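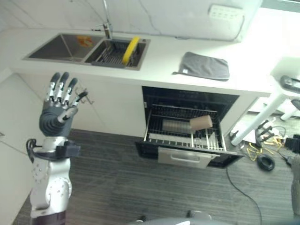
A robotic hand, palm out, in a compact kitchen.

OK Comero people, last night's council meeting was the best one I've been to and I have a LOT to say. Thread.

Background if you're new: since the fall, public comment has come at the very end of the meeting, after closed session. You sign up at 6, you sit in the hallway, and you might get to speak at 10:40 at night. With two minutes on the clock.

The petition asked for one change. Move comment back to the front of the agenda, before the votes, where it was for as long as I've lived in this town.

We turned it in back in February. The reply was a single paragraph thanking us for our "interest in meeting procedures." No yes, no no, no date. I read it out loud to my sister twice and she asked me to stop.

So we went in person! I figured we'd get maybe the usual five people. There were 26 of us signed up to speak. The clerk ran out of the yellow cards and had to cut up printer paper.

I want to say something nice about the clerk, by the way. She stayed cheerful the entire night and found extra chairs for the folks from Pralora who came in on the late bus. Whatever you think of the council, the staff in that building work hard.

First surprise: Chukwuemeka Tijani (Ward 3) made a motion before the consent agenda to take comment early, for this one meeting. He got a second! It passed 4 to 3. I grabbed the arm of a total stranger. Sorry, ma'am in the green coat.

Then people talked, and wow. A nurse who works nights at Pramon said she'd never once been able to address the council because her shift starts before they get to comment. She used maybe 40 seconds of her time and sat down. You could feel it land.

A high school junior spoke about the Zúñiga Street crossing. She had measured how long the walk signal lasts and then timed her grandfather crossing. He doesn't make it. She had it all on an index card and she didn't look at the card.

A man in the back row spoke against our petition and I'm glad he came. His point was that contractors bill the city while they wait for their item, so a long comment period up front costs money. Fair thing to raise. I'd love to see the real number.

(I asked for that number this morning, in writing. Will post whatever I get.)

My own two minutes went fine except I said "in closing" and then kept going. The bell is very loud if you're at the left microphone. Use the right one.

Now the part I'm less happy about. The mayor said twice that the current order is "required by the charter." I went home and read the charter. Section 7 says the council has to hear the public at every regular meeting. It says nothing about when. Please go read it yourselves, it's short and it's on the city website under Documents.

I'm not calling anybody a liar. Maybe she was thinking of the council's own rules, which do set the order of business. But those rules can be changed by a simple majority on any night they feel like it, and last night four of them showed they're at least open to it.

Which brings me to the big news! Tijani asked for a permanent change to be put on the next agenda, and the city attorney said on the record that she'd have draft language ready. On the record! It's at the 1:20 mark of the video if you want to hear it for yourself.

The next meeting is Tuesday, March 22, 2022, at 6:30 pm, upstairs in the old courthouse. Sign-up sheet opens at 6. The elevator is on the Zúñiga Street side and you have to press the button kind of hard.

For that meeting comment is still LAST, unless somebody makes the same motion again. So bring a sandwich and a sweater. You can't eat in the chamber but the hallway bench is fine.

If you can't come, email the clerk before noon that day and your letter goes in the packet. Put the item title in the subject line. It doesn't have to be long or fancy – three sentences with your name and your street is plenty.

If your council member voted no last night (that's Wards 1, 5 and the at-large seat), please be polite when you write. I mean it. At least one of them stayed after to talk with the Pralora group for 20 minutes, and asked good questions.

Someone in the replies wants to know if this is secretly about the parking garage. Nope! I have opinions on the garage and you'll be sick of hearing them by summer, but plenty of garage supporters signed this too. Everybody wants to be heard before the vote and not after it.

Another question I keep getting: can you speak if you rent, or if you work in Comero but live out in the county? Yes and yes. The card asks for your address but you don't have to own anything or be registered to vote.

I've got rides leaving from the Pralora library lot at 5:45. Two cars so far, room for 7, and I'd be so happy to need a third. Message me if you want a seat or if you can drive.

Also, whoever left a blue travel mug under the second row, I have it. It's washed. See you on the 22nd!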